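Small Shop Forum > Kit and Counters > Scales next to a belt?

marrowfat56
Trying to decide where the scale goes. Current thinking is middle of the table, crate on the left, belt on the right.

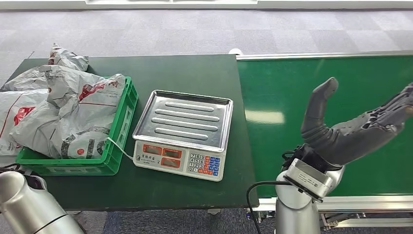 The Rorex rep wants it at the far end by the wall, presumably so I get my steps in. Quoted me 1,089 for a Culetti with a bigger tray, too.

beltandbraces
Middle is fine. Ignore the rep. I'd lose the carrier bags though, they slide into everything.

marrowfat56
Bags stay. Crate's the bit I keep dithering over. 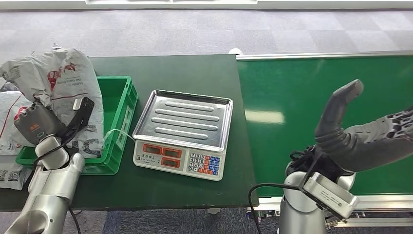 I could put it under the table and get 90 cm back, but then I'm bending for every weigh.

old_tare
Disagree with belt. Anything that close to a conveyor will drift. Mine did for 6 months.

beltandbraces
Yours was a Vudala, it drifted in the box.

old_tare
Rude. Correct, but rude.

marrowfat56
Leaving it in the middle, then. Rep's back in February.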